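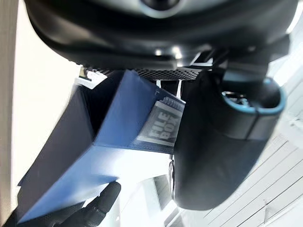 Wed 12 July

Tidying task, second week. Present: So-ying Tam at the controls, Shoaib Khokhar for the logging, me for the notes.

The question from Ulldale is still the same one they asked us in January: can the machine put a room in order while the people are out of it? They mean paper, boxes, clothes, the things which lie about at the end of a day. My answer today is no, but the no has become smaller.

Rigid things go quite well. A file box has flat sides and corners, and the hand does not need to be clever with it. Shoaib wants us to write down separately the lifting and the putting down, and I agree with him. In the log we had one column "done" for both, and so a box which was held nicely and then placed crooked on the shelf received the same mark as a box placed straight. From today there are two columns. Old runs stay as they are, I will not guess afterwards.

Light boxes also hide a problem. An empty box forgives a bad grip, a box with 500 sheets in it does not. So-ying has asked Octavio Navarrete for old paper so that we can fill them. Until he brings it, please do not quote our box results to anybody outside.

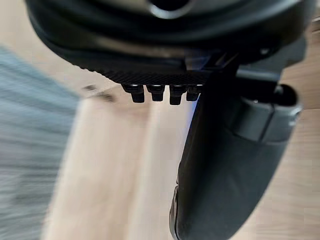
The travelling speed of the arm must come down. We set it high in the spring to please the visitors, and nobody has put it back. When I go through the wrist camera pictures, too many of them are of no use for deciding what is on the floor. The boards turn into long diagonal streaks, the grey striped cloth at the left has no clear border any more, and the small dark thing lying near it could be whatever you like. A person who tidies would stop and look. The machine should do the same: a short stop above the floor, one sharp picture, then decide. Shoaib proposes a pause of 200 ms. I would start with 500 and go down if it is good.

Cloth is a separate matter. For the hand there is no correct place to take it, and folding we do not even try. I propose that for this month "cloth" means only: pick up and drop in the basket.
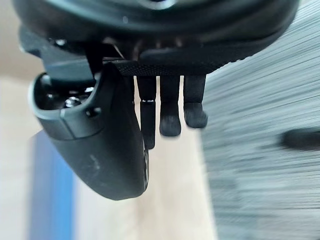 Roscoe Haverford came by before lunch and asked how long a person would need for the same room. It is a fair question and we have never measured it. He offered to do it himself with a watch, tomorrow, same things in the same places.

To do:
– speed limit back in the settings file, with a comment saying who changed it (So-ying)
– two columns in the log, from run 293 on (Shoaib)
– wipe the finger pads before the first run, every morning
– write to Ulldale, without promises (me)
– ask Issa Issa if we can keep the room on Friday also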